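# Sorting and Labeling the Shared USB Cables

Project report, second semester
Rosine Pons

## 1. Background

The Reneck building has one electronics lab, and three courses share it. For years the cables in that lab were kept in two deep drawers under the window. Students took what they needed and put back what they remembered to put back. When a measurement went wrong, the cable was often the last thing anyone checked.

My project was to find out what was in the drawers, separate the good cables from the bad ones, and set up a way of storing them that the next group can keep going. I also wanted to know which type of damage comes up most often, so the lab can buy better replacements.

## 2. What was in the drawers

I emptied both drawers in May and counted 478 cables. Most were USB, but there were also power leads, old printer cables, and a few audio cables that I passed on to the media room.

The USB cables were first divided by the plug at the end that goes into the computer. Almost all of these are Type-A. After that I divided them by version, and this took longer than planned. The color inside the connector is a good first check. On many USB 3.0 cables the plastic tongue inside the metal shell is blue, and the blue can be seen through the two square holes on the face of the shell.

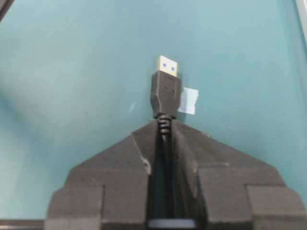 The color is not a rule that every maker follows, so I also checked the contacts. A USB 3.0 Type-A plug has five extra contacts behind the usual four. Where the color and the contacts did not agree, I went by the contacts and wrote this on the label.

Cables that had a device molded or fixed to the end were put in a group of their own. They are harder to coil and they get mixed up easily.

## 3. Checking for damage

Every cable got the same four checks:

1. Look at the metal shell for dents and bent edges.
2. Look at the plastic housing for cracks.
3. Bend the strain relief gently to each side and look for gaps between the rings.
4. Plug the cable in, move it slightly, and see whether the connection drops.

Check 3 found the most problems. The ribbed collar behind the plug is there to spread out the bend, but when cables are wound tightly around something, the bend ends up just past the collar. In 21 cables the outer jacket had pulled out of the collar and the shield was showing. I cut the plugs off these so that they could not go back into the drawer by mistake.

## 4. Choosing a place to hang them

I compared two storage ideas. The first was a set of flat trays sold by Asten. They fit the drawers, but a full tray is heavy and you have to lift the top one to see the next. The second was to hang the cables from pegs on an upright.

I decided on hanging. Slotted aluminum rail is easy to work with because parts can be moved up or down without drilling. Corner brackets keep the joints square, and each bracket only needs a couple of bolts.

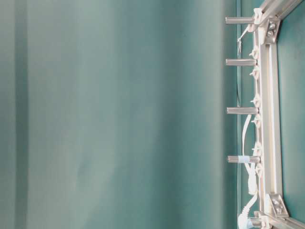 Spacing turned out to matter more than strength. My first sketch had the pegs too close together, and the plugs of one bundle would have caught on the bundle below. I tried different distances with cardboard and string before ordering anything. Longer cables go on the lowest pegs, folded once, with a soft strap around the middle.

The straps and labels came from Poulain. Labels are sold in rolls of 2,000, which is far more than we needed, so the rest are in the supply cabinet for the next group. Each label goes on the cable a hand's width from the plug. Putting it closer covers the strain relief and makes check 3 impossible.

## 5. Handling rules

The rules on the lab door are short:

- Hold the plug by its housing and pull straight out.
- Do not pull on the cable.
- If the device has an indicator light, look at it before you unplug.
- Coil loosely and use the strap.
- Put doubtful cables in the red box, with a note.

The third rule was added after a discussion in the Dukholm course, where students work with small USB devices. What a light means is different from one device to the next. I asked the course to tape a card with the meanings to the inside of the cabinet, and this has been done.

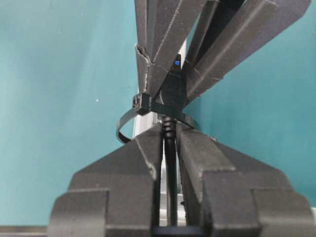
Reneck, May

## 6. Results so far

The drawers now hold only adapters and spare straps. Finding a USB 3.0 cable used to mean going through both drawers, and now it means reading a label. The red box had four cables in it when I last looked, three with a note.

Two things are unfinished. The cables with fixed devices still have no good place, and they are in a shoe box on the shelf for now. The inventory list also needs an owner for next year. It is a plain spreadsheet with one row per cable, giving the label number, plug type, version, length, and date of the last check. The file is on the lab computer in the folder "cables".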